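Section 4. Showing the Grippers a Task by Hand

Hi, Ravindran Varma again. By now your Clestura hand grippers are charged and paired, so let's get to the fun part: doing a job yourself so the robot can learn it! I like a small tabletop job with an orange box on white paper.
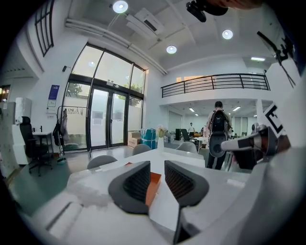
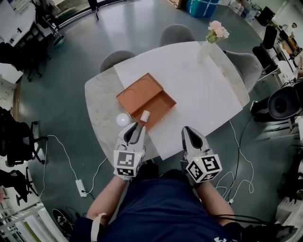
4.1 Before you record

1. Clear some elbow room. I sit close to the table so I'm never reaching at full stretch.

2. Slip the wrist straps on and tighten them (snug, please, these things hurt when they land on your foot).

3. Check that the marker patterns are clean and face outward. Fingerprints cause more trouble than you'd think.

4.2 Recording

4. Hold both grippers still over the table for 2 seconds, then start.

5. Do the job at an easy pace. Close the fingers fully before you lift, and pause a moment before letting go.

6. Bring both hands back to where they began and stop the recording.

Note: Plan on roughly 200 good runs for one task. Prakash Pai got a box-packing job going with 49, but he has steadier hands than I do.

Caution: Keep cables away from your elbows and the chair wheels. If one snags, stop and throw that run out.

7. Name the session and upload it to Drukmont (see Section 5).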